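About Trotico

We're a small robotics workshop in Prandgate, and we spend our days teaching two-armed and two-legged machines to do jobs around a room: fetching, carrying, putting away, handing over. Mabli Rosser and Mounir Slaoui started the company with one secondhand arm and a rented room above a tile shop. We still love the work as much as we did then, and we'd like you to know how we go about it – including the day that changed it most.

What we do

Most of our customers are care homes and small kitchens. They don't want a robot that dances. They want one that can pick up a bottle and put it where somebody can reach it, and then do that again all afternoon. So we practise with bottles a lot! Full ones are far more interesting than empty ones, as the liquid moves about and the weight never sits quite where the software thinks it does.

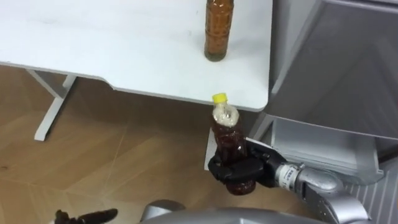
Bottle handling at the white table, yellow cap level with the tabletop.

The June fault

One June we had a proper failure. Karim Hegazy was running a long carrying trial on our walking robot, Gisuditz, when the left hip joint lost its position reading. The controller took the missing reading as zero and tried to swing the leg to match. Gisuditz went over sideways with a full bottle in its grip, and the forearm came down on the spot where Karim had been kneeling a moment earlier to move a cable.

He wasn't hurt. He was very shaken, and so were the rest of us. The stop button worked, but it was on the wall, and it took Karim 2 seconds to get to it. By then the robot was already on the floor.

Mekdes Weldu took the whole thing apart over the following weeks. She went through 200 logged runs and found the same reading dropping out in 17 of them, each time too briefly for the robot to stumble. We had been looking straight past it. The cause was a connector that worked loose when the torso twisted, and the fix for that was a clip and a better cable route. The fix for everything else took a good deal longer.

What we changed

A missing reading is now treated as a fault, and the joints go to a slow, damped hold. Every trial has two people: one running it, one with a stop button in their hand and no other job. Nobody kneels or reaches inside arm's length while the motors are live, even for a cable. And any dropout, however short, goes in the fault book before the next run starts.
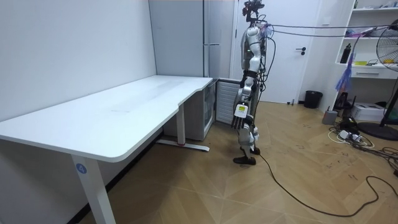

Page last changed: 2019-02-01

Mekdes wrote the fault book's first page and it is still the one new starters read before they touch anything. Primo Guerra, who joined us from the gearbox firm Claeys, has added more entries than anyone and is very proud of it. We're proud of him too. A short book would worry us.

We send a copy of the June report to every customer before they sign anything. A few have gone quiet afterwards, which is fair enough. Others have rung up with questions so good that we've changed the trial plan because of them, and those calls are some of the best parts of the job.

How we work now

Standing still gets as much of our attention these days as walking. A robot with a bottle in one hand has to know where both its feet are before it leans, and we run that check over and over with the arms in different positions.
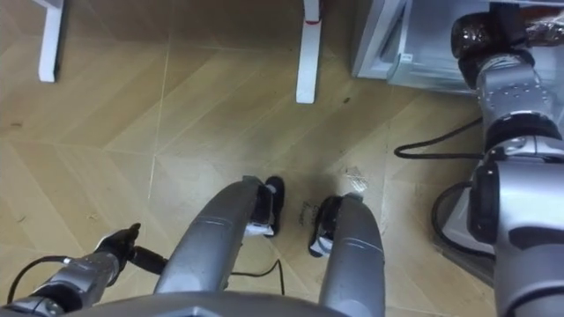

It's slow work and we really do enjoy it. Karim came back to the walking trials after a month on arm software, at his own request, and he now trains everybody who holds the stop button. His first lesson is an hour of watching with your thumb in place and nothing going wrong, and people come out of it surprised at how tiring that is.

Come and see us

We're always happy to show people round, and if you work with robots yourself and have had a fall, a dropout or a near miss of your own, we'd love to compare notes. Ask for Mabli to arrange a visit, or for Mekdes if you'd like the June report. Flat shoes, please, and long hair tied back.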